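Clenevero Desk Block review: a cheap pencil holder that mostly earns its spot

I have bought a lot of pencil cups over the years and I've disliked nearly all of them. They tip, or the short pencils sink to the bottom and you have to go fishing with two fingers and come up with graphite all over your hand. So when my sister mentioned that she'd switched to one of those blocks with holes in the top, where every pencil gets its own little parking space, I was sold before she finished the sentence. I ordered the Clenevero in beige that same night (it was past eleven, which is when I do my worst shopping) and I've been living with it since March.

Some background so you know where I'm coming from. I make greeting cards and small paper things, mostly for friends and now and then for a craft fair, and I share my work space with two kids who treat everything on it as community property. We don't have a craft room. We have whatever surface is free, and a lot of the time that's the bed or the floor with a blanket thrown over it. So I needed something I could pick up and carry, with pencils and sticks and brushes still in it at the other end of the hallway.

First impressions were better than I expected for ten dollars. It's plastic and it makes no effort to hide that, but the edges were clean and nothing needed trimming or sanding. Mine is beige, and beige is boring, and I've come around to boring. My last one was a screaming orange Resa that I could see out of the corner of my eye during dinner.

The holes are the whole point, so let me talk about the holes. They're round and they're lined up in rows. A regular pencil drops in with just a bit of wiggle room – snug enough to stand up, loose enough that you can grab it one-handed. My thin wooden craft sticks fit too, though they lean. A stick in one of the outside holes will flop over to the side like it's waiting for a bus, and it drives my husband nuts. Doesn't bother me one bit! If it bothers you, wrap a little washi tape around the bottom inch and it'll stand straighter.

Fat markers are a no. I tried, my daughter tried harder, and we had to twist one back out with a dish towel. Jumbo kindergarten pencils are also a no, and so are most glue sticks.

Now for the thing I really wanted to test, which was how it does on a soft surface. On a table it's great. It sits there, you forget about it, wonderful. On a blanket it's a different story. 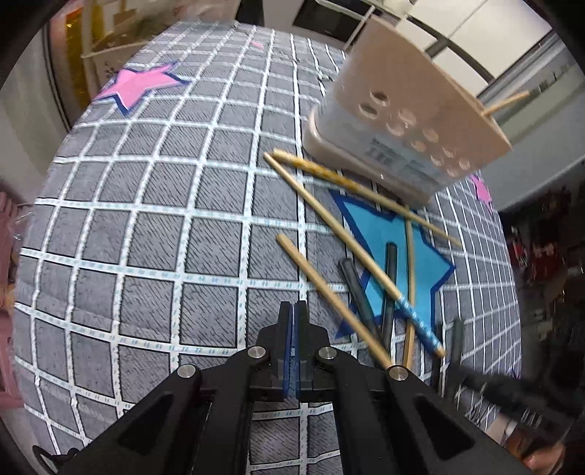

Anything with a small base is going to lean on fabric, I know that, and I don't hold it entirely against them. But the Clenevero is light. When it's full, the weight is all up high, and one bump of a knee sends it over. The pencils don't all come flying out, I'll give it that, but you do lose a few, and a glitter stick will slide out quicker than anything else in there. My fix is to slide a hardcover library book underneath. With the book it's been fine. I'd still love to see a heavier version, or even a little rubber on the bottom, and I'd gladly pay a few dollars more for it.

Speaking of glitter sticks, a warning. I use the gold ones for cake toppers and for the handles on paper fans, and they shed. They'd shed in any holder, but in this one the gold works its way down into the holes and stays there. I've tried a vacuum hose and I've tried turning it upside down and smacking it over the sink like a ketchup bottle. A damp cotton swab works best, one hole at a time, with a podcast on. These days I give the glitter things their own row at the end so the patterned pencils don't come out looking like they've been to a party.

The sticker is my other gripe. There's a small white label with a barcode stuck on the side of mine, and I gave up peeling it after the first corner tore. If you have the patience for a hair dryer and some cooking oil, go for it. I turned that side toward the wall and moved on with my life.

How does it compare? The Resa I had before was a plain cup, so there's no contest if you use short pencils. My neighbor Mingxuan Long has the Rebane, the wooden one, at 27 dollars, and I borrowed it for a weekend to be fair to everybody. It's prettier and much heavier and it didn't budge on the blanket at all. It also has fewer holes, and the wood had picked up a pink stain from a leaky pen that she says is never coming out. I also looked at the Premon, the kind that spins, for 21 dollars, but I know my children and I know what they would do with something that spins.

What surprised me most is that the kids put things back in this one. With the cup, "put your pencils away" meant a pile next to the cup. With the holes it's sort of a game, and my son likes to fill it from the back row forward and gets pretty upset if somebody skips a spot. It doesn't happen every time – there are still Sunday evenings when I find sticks in the bedding – but it happens enough that I noticed.

A few quick answers to things people asked me when I posted about it. Yes, you can wash it, I use warm water and dish soap and let it dry upside down on a rack. Pencils go in point up or point down, either works, but with point down the tips can snap if a kid drops them in from a height. Paintbrushes fit as long as the handles are skinny. Scissors don't fit, and please don't force them.

I'd give it four stars out of five. I took one off for the weight and that label. If you work at a desk and it never leaves the desk, bump it up to four and a half. I've already ordered a second one for my mother's knitting needles, the thinner sizes anyway, and I'll add a note once she's had it for a while.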